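Export Licensing and Small Equipment Suppliers: Final Project Report
Course in International Trade Policy
Submitted by Ngan-ling Tang and Marama Trevaskis
Thursday, June 19, 2025

1. Purpose of the project

This report examines how small suppliers of network equipment respond when a government changes its export licensing rules at short notice. Large manufacturers are covered well in the press. Firms with a single product line receive less attention, and their records are harder to obtain. The project team studied two such firms, Rustton and Allier, both of which sell switching parts to regional phone carriers.

2. Method

Each firm agreed to share order records with customer names removed. The team reviewed 600 order lines, of which 500 came from Rustton and 100 from Allier. Every line was coded by product class, destination, and license status. Interviews with the shipping managers followed a fixed list of questions approved by the course instructor. Both authors coded the Allier lines separately and then compared results. Differences were settled by going back to the original invoice.

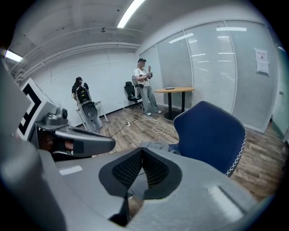
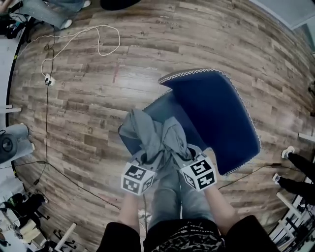 Figures 1 and 2. The gripper tool (Figure 1); gray cloth garment held above a dark navy-blue mat (Figure 2).

3. Findings

Rustton had applied for general licenses before the rule change and continued to ship most product classes during the review period. Its delays were limited to parts that had been moved to a stricter class. The shipping manager described the added paperwork as a staffing problem, with one clerk handling all filings.

Allier relied on case-by-case licenses. Several orders were held while the firm waited for a reply, and two customers moved their business to Gremholm, a competitor with warehouses on both sides of the border. Allier has since hired Tamihana, a customs broker, to prepare its filings — a cost the firm had not planned for.

Temporary relief from the rules was of limited use to either firm. Parts must be ordered well ahead of assembly, and a short exemption can end before the finished goods are ready to leave.

4. Limits of the study

Two firms are not enough to support claims about the sector. The Allier sample is also much smaller, and the authors did not compare delay times between the firms for that reason. Revised tables will be filed with the department in July.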